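Beschaffungsplanung für Automatisierungstechnik
Skript zur Übung, Teil 6: Greifer und Handgeräte richtig einplanen

Schön, dass Sie auch nach der trockenen Einheit zur Abschreibung noch dabei sind! Heute geht es um das Projekt Mallalen, also um das Zusammenlegen von Kinderkleidung, und um die Frage, was eine solche Anlage kostet, bevor der erste Roboter überhaupt bestellt ist.

Beginnen Sie Ihre Liste bitte beim Werkstück und erst danach beim Katalog. Ein ärmelloser Babystrampler mit abgesetzter Einfassung am Halsausschnitt liegt selten ganz glatt, er wirft Falten, und die Einfassung schiebt sich gern an einer Schulter zusammen. Das alles gehört ins Lastenheft, auch wenn es Ihnen kleinlich vorkommt.

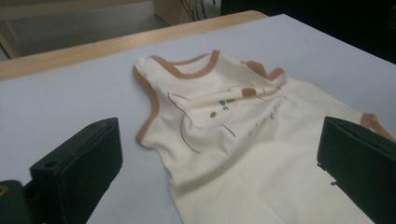 Wann kauft man die Handgreifer, vor oder nach dem Roboterarm?
In der Regel vorher. Die Aufnahmen von Hand zeigen, welche Fingerform man braucht, und diese Erkenntnis fließt dann in die Ausschreibung für den Arm ein.

Für die Übung liegen zwei Angebote vor. Britbridge liefert 6 Handgreifer mit 32 Ersatzfingern, Bråten dieselbe Menge, dazu einen Wartungsvertrag über 60 Monate (lesen Sie da unbedingt das Kleingedruckte, die Anfahrt ist nicht enthalten). Die Software Ninine wird in beiden Fällen getrennt lizenziert und darf bei Ihnen nicht unter »Sonstiges« verschwinden.

Setzen Sie Tische, Beleuchtung, Kabel und die Arbeitszeit fürs Einrichten als eigene Posten an. In den Vorjahren fehlte gerade die Arbeitszeit in vielen Abgaben, und das ist doch schade um die Punkte.

Abgabe der Kostenaufstellung: 16. April, höchstens 50 Zeilen, Währung Euro, Nettopreise. Die Angebote bleiben bis Dezember im Kursordner.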